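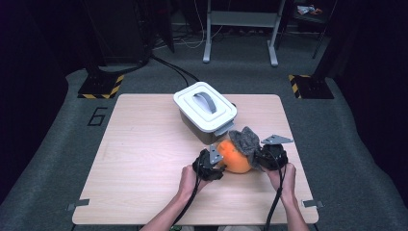
Moisture Uptake of Plain Crackers in Four Types of Household Storage

Project report, Materials in Daily Use
Submitted Jan 27, 2019

1. Background

Dry baked goods lose their crispness when they take up water from the air. The change is gradual and depends on the humidity of the room, the surface area of the food, and how well the package slows the passage of water vapor. Most households move crackers and cereal out of the original packaging once it has been opened, and the choice of container is usually made on the basis of shelf space.

The aim of this project was to measure how fast plain crackers gain mass in four common types of storage, and to find out how much of that gain comes from daily opening. Mass gain was used as a stand-in for water uptake. No direct moisture analysis was available to us.

2. Materials

The crackers were an unsalted variety bought in one batch from the Kornik market. All packages carried the same production code. They were opened on the day the test began and divided at once.

Four types of storage were compared:

Rectangular plastic containers with snap-on lids (Gusel, medium size)
Glass jars with screw tops and a rubber seal
Polyethylene bags, folded over twice and held with a clip
Open ceramic dishes, used as the control

There were four units of each type, 16 in total. The jars and containers were washed, dried with paper towels, and left open overnight before filling. The bags were used as they came off the roll.

Mass was measured on a bench balance reading to one tenth of a gram. Temperature and relative humidity were taken from a small dial instrument which had been checked against the one in the teaching laboratory. The two agreed closely enough that no correction was applied.

3. Method

Each unit received 50 g of whole crackers. Broken pieces were left out because they expose more surface for the same mass. The filled units were placed on two shelves in the ground floor storeroom of the Namboodiri Building, away from the radiator and the outside door. Positions were drawn by lot at the start and were not changed.

Within each type, two units were assigned to the "opened" group and two to the "closed" group. Units in the opened group had their lids or clips removed for two minutes each day and were then closed again. For the dishes this distinction has no meaning, and all four were treated the same way.

Every unit was weighed whole, with its contents and closure, on the first day and then once a day for 13 days. The starting mass was subtracted to give the gain. Weighing the units whole avoided opening the closed group, but it also means that any dust or water on the outside of a container was counted as gain. The outer surfaces were wiped with a dry cloth before each weighing.

A full set would have been 224 readings. Eleven were missed on an evening when the building was locked early, leaving 213 for analysis. The missing points fall in the middle of the test and were not filled in by interpolation.

At the end of the test, one cracker from each unit was broken by hand and rated as crisp, leathery, or soft. The rater was not told which unit it came from.

4. Results

Room humidity stayed moderate for most of the test and rose during a spell of rain in the second week. The rise is visible in the daily masses of the open dishes, which responded within one day, and of the bags, which responded more slowly.

Mean gain at the end of the test, as a share of starting cracker mass, was as follows:

Screw-top jars, closed group: below the resolution of the balance
Screw-top jars, opened group: 0.6 percent
Snap-on containers, closed group: 1.0 percent
Snap-on containers, opened group: 1.8 percent
Clipped bags, closed group: 2.6 percent
Clipped bags, opened group: 3.8 percent
Open dishes: 6.4 percent

The dishes took up most of their water in the first three days and then followed the room. The other types rose steadily and had not leveled off when the test ended.

The two snap-on containers in the closed group did not agree well. One gained about twice as much as the other. The lid of the higher unit was found to sit slightly proud at one corner, although it had seemed fully closed when pressed down by hand. Agreement between jars was good in both groups.

In the breaking test, all crackers from the jars and snap-on containers were rated crisp. Three of the four from the bags were rated leathery. Those from the dishes were rated soft, with one exception, rated leathery.

5. Discussion

The order of the four types was as expected. The size of the opening effect was not. Before the test we assumed that daily opening would account for most of the gain in any closed container. In the snap-on group it accounted for less than half, and the rest must have entered past the lid or through the wall while the container was shut. Plastic walls of this thickness pass very little water vapor over two weeks, so the lid is the more likely path — the disagreement between the two closed units points the same way.

For a household in Cisham, where winter indoor air is fairly dry, any of the lidded types would keep crackers crisp for the period tested. The result should not be carried over to a humid summer kitchen.

The main weakness is sample size. Two units per group is enough to show the order of the types but too few for a useful estimate of spread. The opening schedule was also gentle. In normal use food is removed each time, the empty volume grows, and more room air is exchanged at each opening. Our units stayed full throughout.

6. Further work

A second run is planned for February with the snap-on containers only. Lid fit will be checked before filling by holding each closed container under water and looking for bubbles. Half of the units will have a fixed mass of crackers removed each day, with the gain calculated against the mass remaining. If shelf space allows, the jars will be added as a reference.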